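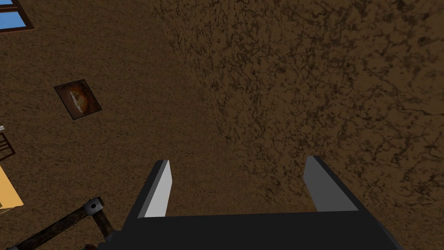 An open gripper with two gray fingers over a brown surface, in a computer rendering.

By Trinidad Zúñiga
January, 4:40 p.m.

Governor Aidan Rafferty on Tuesday's order – no further comment. That was the short answer from his office after 300 people gathered outside the state building to ask for an end to the evening curfew.

The order closes shops and restaurants in Ultbridge at 8 p.m. and was extended this month for a second time. Senator Josefina Valdebenito, who belongs to the same party as the governor, told the crowd that she will ask for a vote to cancel it.

"He did not ask us before he signed," she said. "I learned of it from the radio."

Two people were fined $500 each for blocking the entrance. Both say they will go to court.

We use cookies to improve your visit. By continuing, you accept our cookie policy.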